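Service charge statement doesn't match the floor area in my lease
Posted in Renting and Leasing, Apartments

Korkor Ayaaba
I rent a two-bedroom unit in the Fontana building. The lease gives the floor area as 127 square meters. The October statement from the management company, Osteck, allocates shared heating and elevator costs by area and lists my unit at 13 square meters more than that. The lease says costs are divided "by rentable area" but does not define the term.
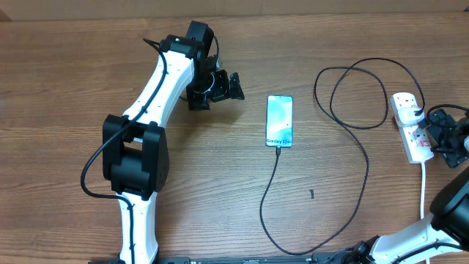 The balcony is not mentioned in either document. I asked Osteck for the calculation on Friday and got the same statement back with a cover note. Can I pay the share based on the lease figure and hold back the rest, or do I have to pay in full first? 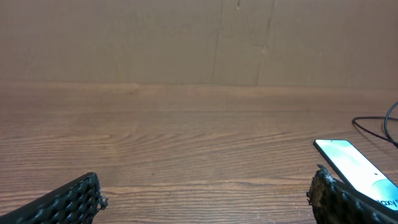 Kwesi Amegashie
Don't hold anything back until you have read the payment clause. Many leases require payment in full by the due date, with disputes settled afterward as a credit. If yours does, pay and write "paid under protest, area disputed" in the transfer reference and in a separate letter.

Then ask for three things in writing: the measurement standard used, the area schedule for the whole building, and the date of the last survey. Rentable area often includes a portion of balconies, and sometimes a share of hallways and storage. A gap of that size could be a balcony counted at half or a quarter. It could also be a typing error. The schedule will show which. Check that the unit areas add up to the total used as the divisor. If every unit was measured the same way, your percentage may barely change even though the number looks wrong.

Local rules on how far the stated area can differ vary a lot, so ask a tenant advice office before you send anything that cites a law.
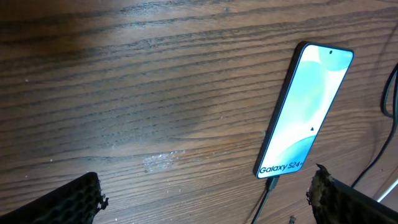 Stustetti
Same thing in my building, different manager. They had used the old floor plans from before a wall was moved. I got 232 back after two letters. Measure it yourself with a laser, takes an hour. Skip the closets if they are built in, I think, not sure about that part.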